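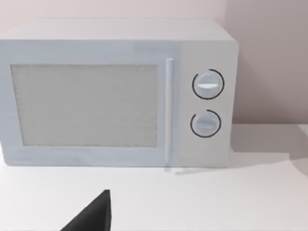
A white microwave on a white countertop.

Abílio Sequeira was already eating when I got to Stindurwood, which tells you most of what you need to know about him. "Sit, sit, the rice is still good," he said, and pushed a bowl at me before I'd found my notebook.

I'd come to talk about leftovers. Abílio cooked in restaurants for years, and now he writes Kirui, a newsletter on eating the same dinner twice (sometimes three times!) without getting sick of it. It has 3,858 readers, and I'm pretty sure my mother is the loudest of them.

So where did he start? With soup, he told me. "I made a pot of bean soup in October and it went on and on. By Thursday I was putting it on toast. I wrote that down and sent it to my cousins, and they sent it to everybody."

He's got strong feelings about reheating. Rice gets a spoonful of water and a lid. Pasta goes in a pan with butter. Fried fish he eats cold, standing up, and he won't discuss it. "People blast everything on high and then they're mad at the food," he said. "Go slower. Stir it halfway. You have two minutes, where are you going?"

I asked about the worst thing he's ever saved. He laughed for a good while. "A salad, with the dressing on. I kept it 2 days. I thought maybe I was smarter than lettuce."

He's working on a small cookbook now, called Munum after his grandmother's word for second helpings, and he's stuck on the chapter about potatoes. He asked what I do with mine. I said I mostly just eat them all the first night, and he wrote that down too.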